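Linen, laundry and a first night's welcome: a conversation with the housekeeping lead at Flenmont House

Published April 5, 2026

Residents arriving at Flenmont House are given a key, a copy of the house guide and a room in which the bed has already been made. The last of these is the responsibility of Eyerusalem Alemayehu, who has led the housekeeping team since the residence opened its doors to families staying near the hospital at Skaltport. She spoke to Fenna Peeters of the communications office about bedding, towels and the work of preparing a room for people who have usually had a difficult day.

Ms Alemayehu came to the post from hotel work, where she supervised a floor of rooms and a small linen store. The difference, she said, was apparent within the first month. "In a hotel the guest has chosen to come. Our families have not chosen it. They arrive at ten at night with a child's coat over one arm and they want to lie down. I would like the bed to be ready and the towel to be where they can find it in poor light."

The residence has 22 bedrooms. Each is prepared according to a short written procedure which Ms Alemayehu drew up with her deputy, Abenezer Tufa, and which has been revised 3 times. The mattress is checked, the bottom sheet is put on and smoothed from the head of the bed downwards, and a folded towel is set out last. Pillows and covers are kept in the wardrobe until the room has been signed off.

Asked why the towel should go in the middle of the bed and not on a rail, Ms Alemayehu replied that the rail had been tried. "People did not see it. They came down to the desk to ask for one, and they were embarrassed to be asking. On the bed it cannot be missed." The fold is a matter on which she holds firm views. The thick edge faces the foot of the bed, so that it is the first thing seen on approaching, and the loose edges are kept towards the pillow end.
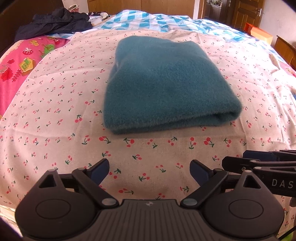
A folded teal towel set out on a cherry-print sheet.

The patterned sheets are a frequent subject of comment. White bedding was used throughout the building in its first year, on the advice of the supplier, and Ms Alemayehu asked for it to be replaced gradually with prints. "White is practical, you can boil it, I understand all of that. But a small child looks at a white bed in a strange building and thinks of the ward. With cherries on it, it could be a bed at somebody's aunt's." The linen store now holds 184 sheets, and the prints are shared out among the floors with no attempt to match a pattern to a room.

Towels have proved a more difficult question. Mr Tufa, who joined the conversation towards its end, explained that softness and long wear seldom go together. "A new towel looks very smart and dries nothing," he said. "After a good many washes it is at its best, and then a little later the surface starts to go. We have to decide when it has gone too far." A pilled towel is not withdrawn for that reason alone. Thin patches, frayed hems or a smell that survives washing are grounds for withdrawal, and such items are cut up for cleaning cloths.

Marks on sheets are treated in a similar spirit. The team keeps a basket for anything with a smudge or a faint stain, and its contents are looked at again in daylight before a decision is made. Mr Tufa recalled that the evening lamps on the upper floor had once caused several perfectly sound sheets to be sent back – the bulbs were changed soon afterwards.

Laundry is done on the premises, with the exception of blankets, which go to Pultus. Last year the house welcomed 626 families, and Ms Alemayehu observed that the demand on the dryers had become the chief limit on how quickly a room could be turned round. A request for a further dryer is under consideration.

She was asked, finally, whether families ever remark on the bedding when they leave. Some do, she said. One mother, Hường Ninh, wrote to ask where the sheets had been bought, as her son wished to have the same ones at home. "I sent her the name of the shop. I also told her how to fold the towel."

Enquiries about donating new bed linen should be addressed to Shaohua Xu at the Flenmont House office. The house regrets that it cannot accept used items.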